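4.2 Replies to backstage posts

Posts from the road drew the warmest replies in our whole sample, and we were delighted by how clear the pattern was. Of the 3,743 comments left under the singer Joyce Nyanda's tour posts, 788 mentioned a specific moment from a show — a held note, a costume change, a joke told between songs. Fans who had been at the Lulville date wrote the longest comments by far, often answering one another for days.

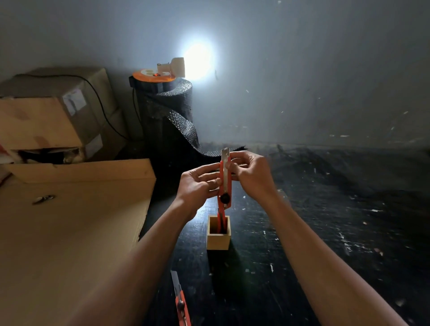

Figure 3. Two hands holding an orange utility knife upright over a dark tabletop.

What excited us most was the talk about fitness. Solheim and Toledo had expected fans to treat a star's workout posts as bragging, but our readers mostly took them as an invitation! They traded gym plans, asked about her stage shoes, and cheered for strangers who had just started running. We coded 64 of these threads by hand, and Pretorius checked the coding a second time in July. 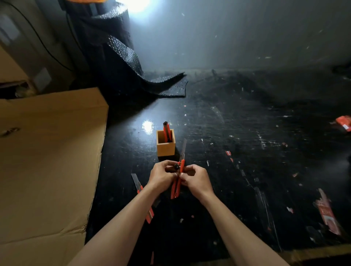
Figure 4. The utility knife with its blade extended, near a small wooden pen holder.

Comments under the Pritstead photos were a little different. Here fans wrote about the band as much as the singer, and 20 of them named the drummer first. We see this as a lovely sign that a photo carousel can widen attention past the headliner, and we return to it in Section 5 with the Balogh fan club interviews.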